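Drovville students teach robot arm to clear a bin

A student robotics club in Drovville will show its bin-picking project to the public on Saturday, June 23, 2018, after most of a school year spent getting one robot arm to pick up objects and put them down again.

The club has 12 members, all in the senior grades at Drovville Secondary. They meet after classes in the old metal shop, where the arm was set up in October. It is on loan from Harnik, a local machinery dealer, until the end of the summer.

The task sounds simple. Objects are placed in a metal bin, and the arm has to reach in, take hold of one and lift it out without a student steering it. The club started with plain rectangular bars and later added hand tools, which have proved harder to grip. A screwdriver has a handle that is much thicker than its shaft, and it tends to swing if it is held in the wrong spot.

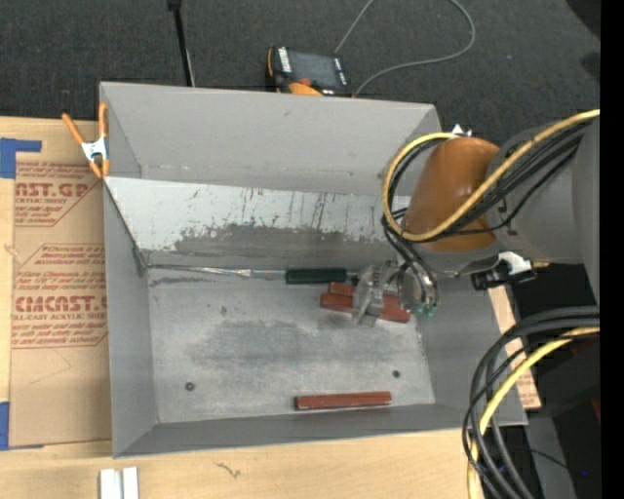
Objects near the walls have caused the most trouble. The gripper needs room on both sides to close, and early versions of the program would stop the arm whenever it came too close to the metal. The students rewrote that part over the winter so that the arm comes in at a different angle when there is a wall nearby.

Bars lying close together are the other sticking point. The program has to decide which one to go for first, and it sometimes picks the one underneath.

The club logged 248 attempts in its last round of testing and is still sorting through the results. Members take turns running the arm and writing up each attempt in a shared notebook, including what was in the bin and where it was lying. Failed attempts are repeated with the objects put back as close as possible to where they were.

The work is part of the Kinnear Challenge, a regional competition for high school teams. Entries are judged on a live run and a written report, and each team gets 2 tries at the bin. Schools from Drovville and nearby Fallik are taking part this year, the first time the event has included a category for robot arms.

Saturday's open house runs from 10 a.m. to 2 p.m. in the metal shop, with the entrance off the rear parking lot. Admission is free. Students in Grade 9 and up who want to join the club in the fall can sign up at the door or leave their name at the school office before the end of term.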